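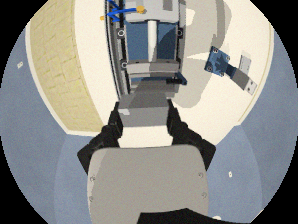 Paid Participants for Simulated Teleoperation Sessions

Softić Learning Systems, Hundham site

We are recruiting operators to record demonstrations for a manipulation policy. Operators drive a simulated arm from a desk and complete short assembly-table tasks. All recording is done in simulation. Sessions begin in September and run in 2 blocks.

Project

The project is called Nellik. It trains a policy from human demonstrations, using a wrist view with strong fisheye distortion and a fixed room view. The policy receives the same views as the operator and no others, so operators work from those two windows only.

Each episode covers one attempt at one task. Tasks in the current set include gripping a block, approaching an assembly from its lower end, and moving small parts on a white tabletop. The positions of the parts change between episodes.

What you will do

Drive the arm with a handheld controller. Open and close the gripper with the trigger. Mark the end of each episode with the foot pedal and enter a result code: complete, partial or failed. Failed episodes are kept and must be coded accurately. Do not restart an episode because the approach was slow.

The wrist view bends straight edges and makes the fingers look much larger than the parts beyond them.

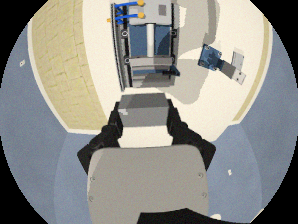

Most new operators misjudge distance in this view during their first session. Training includes 7 practice tasks, which are not used in the data set. You move on to recording after Radka Yordanov has reviewed your practice episodes.

Requirements

Age 18 or over. Normal or corrected vision. Use of both hands. Able to sit at a screen for 33 minutes at a time, with a break after each run. No robotics or programming experience is needed. Experience with 3D modeling software or game controllers is useful but will not affect selection.

People who took part in the Platau pilot may apply again. State this in your application, as your earlier episodes will be kept separate.

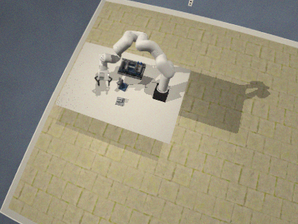

Room view, gripper open over the tabletop.

Terms

Participants are paid by the hour, including training and breaks. Payment does not depend on the number of completed episodes. We store controller input, simulator state and result codes under a participant number. We do not record your face or voice. You may withdraw at any time and ask for your episodes to be deleted.

There are 97 places across both blocks.

How to apply

Write to Stamatia Dimitriou at the Hundham office with the subject line "Nellik operator". Give your preferred block, the hours you are free, and whether you are left- or right-handed. Questions about data storage go to Dirk Sperling at the same office.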